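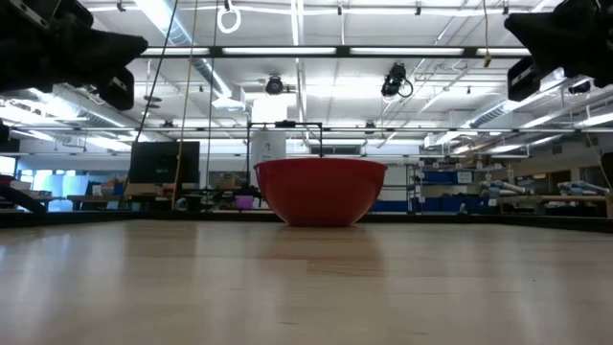

Chapter 7
Choosing a Two-Arm Workcell

In this chapter you will learn to
read a supplier's quotation for a two-arm cell;
tell apart the price of the equipment and the cost of using it;
write an acceptance test that both sides can sign;
compare a purchase with a service contract.

7.1 What is being sold

Chapters 4 through 6 dealt with single arms bolted to a floor or a bench. The arm came from one maker, the gripper often from another, and the buyer put the two together. Two-arm cells are usually sold differently. The supplier delivers the arms, grippers, cameras, mounting parts, and control software as one kit, and the buyer provides the room, the power, and the work.

We will follow one such kit through the whole chapter. The Tindau is a two-arm tabletop cell sold by Kinnunen. It is offered in two forms. The first is an outright purchase. The second is a service contract under which Kinnunen keeps ownership of the equipment, carries out repairs, and supplies software updates. Our buyer is Fudano, a maker of plastic and metal kitchenware that wants to automate the handling of mixing bowls between inspection and packing. The work is done at its Gerkstead plant.

A bowl is a good first task for a cell of this kind. It is light, and it has a rim that a gripper can pinch. It also brings out several weaknesses. A glossy surface throws highlights back at a camera. A camera set low beside the table sees the outer wall and the lip but cannot see inside the bowl, so it cannot report whether the bowl is empty. A round body gives the software no corner to measure from. A buyer who tests only with boxes will learn none of this until the cell is on the floor.

7.2 Reading the quotation

Kinnunen's quotation to Fudano was issued in February 2025 and divides the offer into 3 parts.

Part A, Equipment. Two arms, two grippers, cameras, cables, and a controller. Mounting hardware is listed separately, and the quotation states that the buyer must confirm that the structure above and behind the table can carry it.

Part B, Setup. Delivery, assembly, camera calibration, and operator training. Calibration is priced per visit. If the table is moved after the first visit, a second visit is charged.

Part C, Support. Telephone help, replacement of worn gripper fingers, and software updates. Under the purchase option, Part C may be declined. Under the service contract it is included.

Students reading a quotation for the first time tend to go straight to the total. Start with the exclusions. In this case they are on the last page: lighting changes, network wiring, guarding, and "any work object not named in Appendix 1." Appendix 1 names one bowl. Fudano makes bowls in several sizes and finishes, and every one it expects the cell to handle has to be on that list before the order is signed.

7.3 The acceptance test

An acceptance test states what the cell must do before the final payment is due. The first draft from the supplier read, "The system shall pick and place the work object reliably." No one can pass or fail a test written like that. The version agreed by both sides read as follows.

The bowl is placed upright on the table by an operator, anywhere inside the marked area. The cell picks it up and sets it down upright at the target position. The cycle is repeated 100 times with the normal room lighting on. The operator may not touch the bowl between the start of a cycle and its end. A bowl that is dropped, tipped, or scratched counts as a failure. No more than 3 failures are allowed.

Notice that the lighting is named. Overhead lights reflect from a smooth tabletop as well as from the bowl, and a cell calibrated with the blinds down may behave differently on a bright day. Fudano asked for the test to be run in the room where the cell would be used, and Kinnunen agreed.

7.4 Counting cycles

The service contract is billed by use. The controller logs each completed cycle, and the monthly invoice is based on the log. The September log for the Gerkstead cell shows 2,302 cycles. Before comparing this with the purchase option, the buyer needs to know what the log includes. Does a failed pick count as a cycle? Does a calibration run? The contract should answer both questions in writing.

Key terms
Acceptance test, calibration visit, exclusion, service contract, work object

Before you go on
Find a quotation for any piece of shop equipment and mark every item the buyer is expected to supply. Keep it at hand for Section 7.5, where we work out the yearly cost of both Tindau options.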